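Clorkier guest rooms nearly ready for the season

If you've walked past the old Clorkier guest house lately and wondered about all the linen flapping on the line, I can fill you in, as I spent a very happy morning there making beds (badly, at first).

Abílio Rebelo bought the place in January and has been doing up the bedrooms ever since. The doors open on 7th September, and when I dropped by he was up to his elbows in sheets. He'd ordered from Pappas, the linen shop on Conby Road, and the whole lot came to $1312, pillowcases included. His favourite colour won, so it's green sheets for everyone!

The bed I got put to work on is tucked in snugly against the wall, with a grey padded panel running up one side, and let me tell you, getting a fitted sheet onto a mattress in a spot like that is a proper workout. You climb on, you hook the far corners, you shuffle backwards on your knees and then you've wrinkled everything you just smoothed. Kai-wen Fu, who's looking after the housekeeping, does the far side first and leaves the creases until the doona is ready to go on. I asked if she irons them. She laughed at me for quite a while.

Rooms will be $631 for the week, breakfast included, and there are only 2 left for opening week. Bookings are through the front desk, or leave a note at the Endora bakery next door and they'll pass it along.
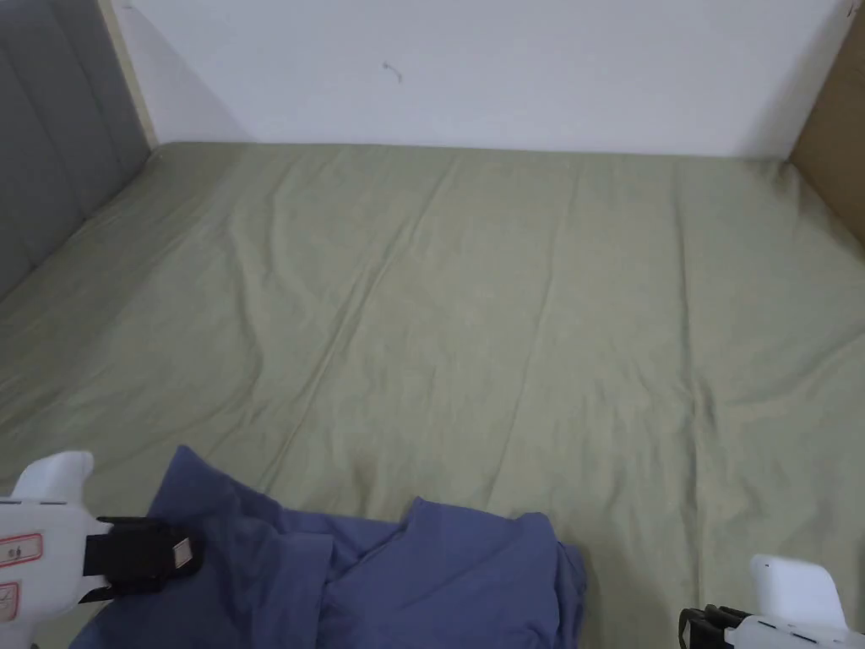
I'm told the curtains are next, and I've already been asked whether I can sew. I can't, but I said I'd bring the biscuits.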